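Greltenov Barracks Museum, Members' Newsletter, February
Workshop and Collections

Field telephone exchange: condition report

The ten-line field switchboard transferred from the Mazurek estate has now been inspected. The case is sound. The hinge on the front cover is a later replacement, fixed with wood screws of the wrong gauge, and has been left in place until a correct one is located. Of the line units, 2 have open coils. The night alarm buzzer draws current but does not sound. The contacts are pitted and will be dressed before the next test.

Insulation on the internal wiring is rubber over cotton and has hardened throughout. The harness will not be flexed more than necessary. We do not intend to rewire it. The exchange will go on display as received, with a separate modern circuit, run outside the case, to operate the drop shutters for visitors.

The cable drum that came with the exchange holds 200 yards of twisted pair. It has been unwound, brushed down and rewound at low tension. One splice near the inner end is of the period and has been tagged.
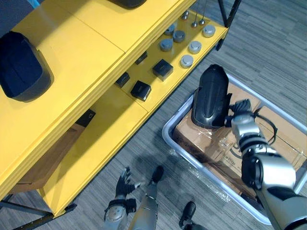 Roel Van Beek asks whether the drop shutters should be worked at all, given that the pivots are brass on brass and replacements would have to be made by hand. His view is that one demonstration a month would be enough. The present plan is to operate a single shutter, on a line unit that already has a replaced pivot, and to leave the rest closed. Wear will be measured at the end of the season.

Signals log, accession 3,671

The message log listed under accession 3,671 has been read through and indexed by call sign. It covers the last part of a training exercise, and most entries are routine: line tests, ration returns, requests for transport. Times are given on the 24-hour clock. Several pages use a second pencil, softer than the first, and the handwriting changes at the same point, which suggests a change of operator at 1800 hours.

Page edges are brittle. Readers should ask for the scans first. The original can be produced on request, one reader at a time, on the foam supports. Grurel archival sleeves have been ordered for the loose message forms, which are at present interleaved with plain acid-free tissue.

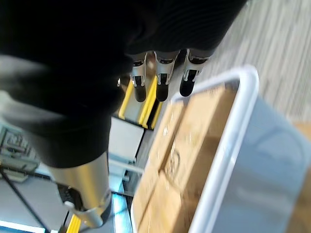
According to Urmila Gautam, the abbreviation "LN TST" in the log does not always mean a routine line test. On the later pages it comes straight after a reported break and should be read as confirmation that the line had been repaired. The index has been amended to show both uses, and the affected entries carry an asterisk.

Corrections to the index can be left with Kusum Mathur at the reading room desk. Please quote the page and the time of the entry.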